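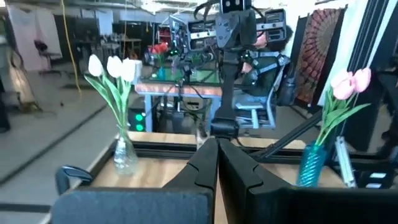
White tulips and pink tulips, each color in its own vase.

The invitation from Grultent promised "good practice for two-arm work cells, shown live." I have sat through plenty of those, so I went on 15 May 2025 expecting slides. There were slides. Noemí Hinojosa got through them quickly, and then we were let onto the floor.

The task was sorting artificial tulips by color and putting them into vases. Harmless stuff, and I wondered how much a safety rule proves when the worst outcome is a bent stem. Hinojosa's reply was that the habits come first and the heavy parts later. Maybe. I've seen shops where the heavy parts came first.

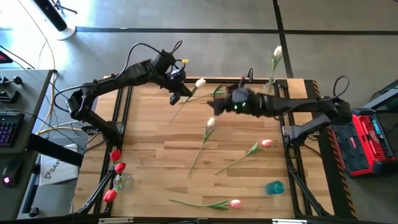 Rellport Plant Safety Club — Visits

What I did like was the striping. Yellow-and-black striping on the outer rail of a table tells a visitor where to stop without a lecture. I was less taken with the yellow cable lying across the floor. Their own handbook, all 79 pages of it, says floor cables get covered or routed overhead. I asked Eliseo Medrano which rule wins when the handbook and the floor disagree. He wrote it down, and I'd like to know what happens to that note by July.

The two grippers also work very close together over the tabletop. The handbook has a page on shared space between arms, but it gives no minimum gap. "Operator judgment" is the phrase used, twice. Jetel, where I used to work, had that phrase too, and every shift judged differently.

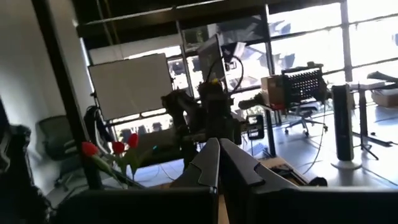
What we asked them to send us

A written minimum gap between arms, with the reason for the number. The stop-button test log. A rule on what may be kept next to a running cell — chairs and cardboard boxes included. Medrano agreed to the first 2 and said he would have to check on the third.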